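Relatório de progresso - segundo período de execução
Programa de Cozinhas Comunitárias Partilhadas
Entidade promotora: Associação Kelemen
Entidade financiadora: Fundo Staner

1. Enquadramento

O presente relatório dá conta da execução física e financeira do programa até ao final de abril, nos termos do contrato de apoio celebrado com o Fundo Staner. O programa prevê a abertura de cozinhas de uso partilhado em bairros com baixa cobertura de equipamentos sociais, a formação das famílias inscritas em planeamento de refeições e a redução do desperdício alimentar nos agregados acompanhados.

2. Execução das atividades

Encontram-se inscritos 172 agregados, distribuídos pelos três núcleos do programa. O núcleo de Piltico funciona em pleno. O de Skeson abriu com atraso, motivado pela demora na ligação definitiva de eletricidade, e opera por enquanto apenas no período da tarde. O terceiro núcleo aguarda vistoria.

A formação decorreu em seis sessões, dedicadas à conservação de alimentos, à leitura de rótulos e à organização das compras semanais. A pedido dos participantes, foi acrescentado um módulo sobre aquecimento e reaproveitamento de refeições já confecionadas, que não constava do plano inicial e foi assegurado sem custos adicionais. O guião desse módulo será anexado ao relatório final.

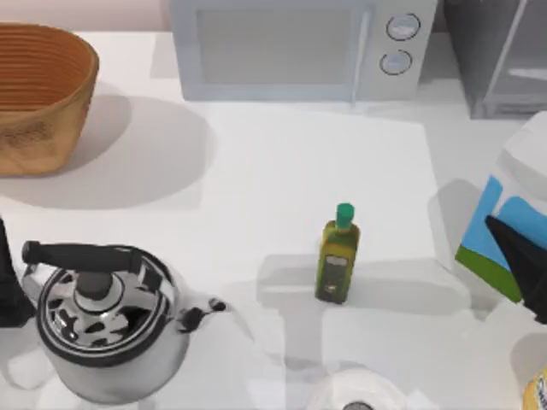
Yaa Boateng observou, na reunião de acompanhamento, que o horário das sessões continua a excluir quem trabalha por turnos, e pediu que pelo menos uma delas passasse para as 19h30. Acrescentou que as fichas de receitas deveriam indicar o custo por pessoa, e não apenas o custo total. Ambas as propostas foram aceites e terão efeito no próximo período.

3. Execução financeira

A despesa mantém-se dentro do orçamento aprovado em todas as rubricas, com exceção da rubrica de energia, onde se verifica um desvio resultante da revisão tarifária. Propõe-se a sua compensação com o saldo da rubrica de deslocações - procedimento previsto no contrato e que carece de autorização escrita do Fundo. As faturas relativas ao núcleo de Skeson seguem em separado.

4. Dificuldades e medidas adotadas

A recolha dos diários de desperdício revelou-se irregular. Muitos agregados preencheram as primeiras semanas e interromperam depois o registo, o que limita a comparação entre núcleos. Miyuki Hoshino preparou uma versão simplificada, de uma única página, em utilização desde março.
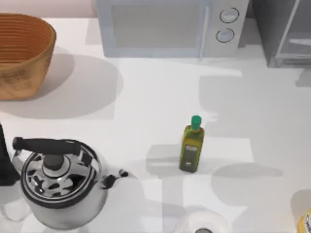
A nova ficha dispensa a pesagem dos alimentos e pede apenas a indicação do tipo de produto rejeitado e do motivo. Os dados recolhidos nos dois formatos serão tratados separadamente, e as conclusões do relatório final assinalarão essa diferença.

5. Próximo período

Está prevista a abertura do terceiro núcleo, logo que emitido o auto de vistoria, bem como a revisão das fichas de receitas. Solicita-se ao Fundo Staner resposta ao pedido de transferência entre rubricas até ao final de junho, a fim de permitir o encerramento das contas do semestre.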